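# Waltdale Toy Library - where we've got to

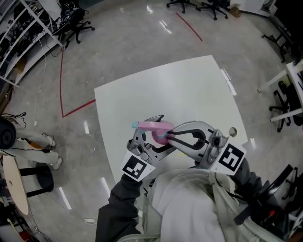

Progress report, no. 4, page 1

Sat 27 February

Hi Tariq,

I know the form wants this in boxes, but you said last time you'd rather have the letter version, so you're getting the letter version again. Money page is stapled to the back as usual.

The big news is the room. Since the November report we've gone from a place where everybody stacked things they didn't want to a place where I can put a toy on a table and look it over properly. The square white table is the best thing in there. Small plastic pieces show up beautifully against it (the pink and teal ones especially), and the top wipes down in no time. It's shiny enough that I sometimes get the ceiling lights bouncing back at me, but I've stopped noticing.

The red tape on the floor is staying. Taner Akbulut wanted it up and I wanted it down, and we had a whole conversation about it over lunch, and then we both got busy. I've come around to it. It gives me a line to keep boxes behind, which I mostly do.

Still to sort out:

- the white metal shelving, which has dark equipment and cables on it and which I need for sorted toys
- the white cable that trails across the floor from over there - I'd like it run along the wall before we let families in
- chairs! They're black office chairs on wheels and they're comfortable, but a four-year-old will treat them as a ride. I've asked Türkmen for a price on small stools and haven't heard back

Now the toys. We've checked and logged 2556 pieces, and that's pieces, so a shape sorter with all its shapes counts as a lot more than one. Pretend-play stuff is the biggest pile by a mile. Then there's the group I've been calling "handles" on the log sheet, meaning long plastic things that clearly belong to something bigger. The pink one with the light teal tip and the ring partway along is typical. I've got it down as a handle with a question mark next to it. If your kids had one, please tell me what it goes with, because I've been through the catalogs from Zultico and I can't find it.

We put 17 sets into the "missing something" tub. I'd hoped for fewer. Taner thinks we should lend them anyway with a note on the bag, and I go back and forth. A puzzle with a hole in it is pretty sad, but a tea set short one saucer is fine, and I think we'll end up deciding set by set.

Spending is under where we said it would be, mainly thanks to Rirnance letting us have the storage tubs at cost. The line that's over is labels. I bought the cheap ones first and they peeled, so I bought them twice. Lesson learned, and it's on the money page.

What I'd like from you before the next report is a yes or no on moving the leftover shelving money over to stools. It's the same total, just a different line. I'd also love it if you came by - the room looks so much better than it did when you saw it, and five minutes at the table would tell you more than I can in a letter.

Next up is bagging everything by age group and getting the borrowing cards printed. I'm still arguing with myself about card colors.

Talk soon, and thanks for being patient about the late receipts!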